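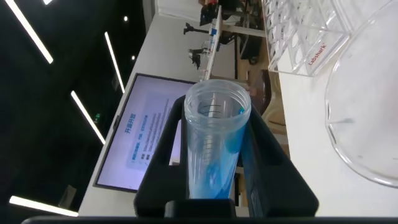 # Carnance interview kit

The Carnance is a sound and lighting kit for people making short documentaries with a small crew or none. It packs into one shoulder case and covers a seated interview indoors or out on the street.

**In the case**

- Two-channel recorder with a locking record switch
- Two clip-on microphones, one spare clip each
- Short directional microphone with wind cover
- Hadmont folding light panel and stand
- Mains charger and two batteries 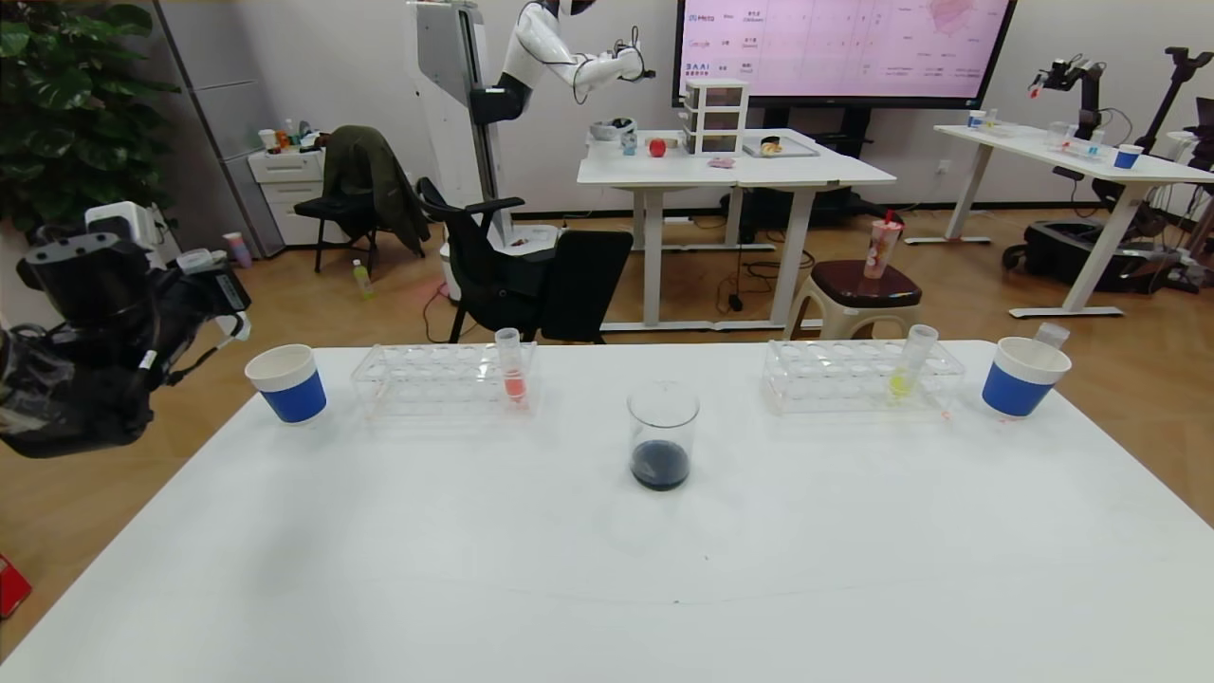

*Beaker and test tube racks on a white table*

The recorder runs for 16 hours on a full battery with both channels open. It writes a second copy of each track at a lower level, so a sudden shout or a passing lorry need not spoil the take. The screen can be turned off during an interview - the red light on top stays on.

The light panel weighs 600 g and has a dimmer on the back. A Brarnent diffuser fits over the front with two straps. 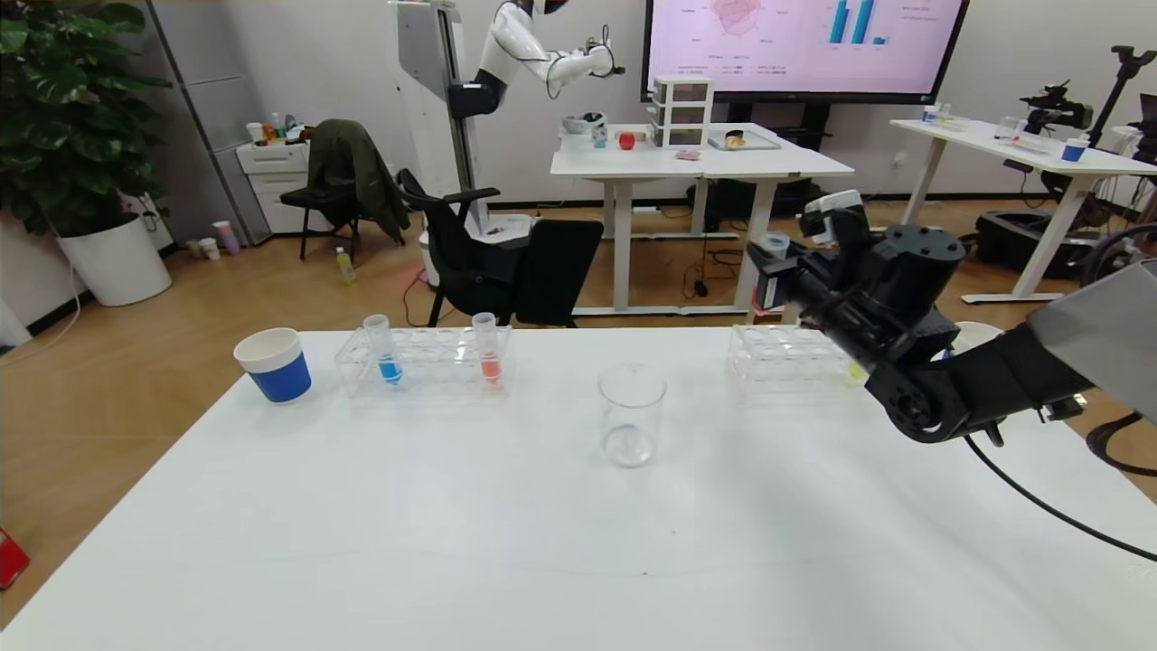
Reading time: 2 minutes

## Price and hire

The full kit costs £2,923 including VAT. A week's hire is £400 and includes a spare pair of batteries. Student film-makers should bring a college card when collecting.

The Güneş travel case is sold separately. It has wheels and a deeper lid, and takes the same foam insert.

New kits are next due in stock in May. Hire kits can be booked now - collection is from 10 am, return by 4 pm on the last day.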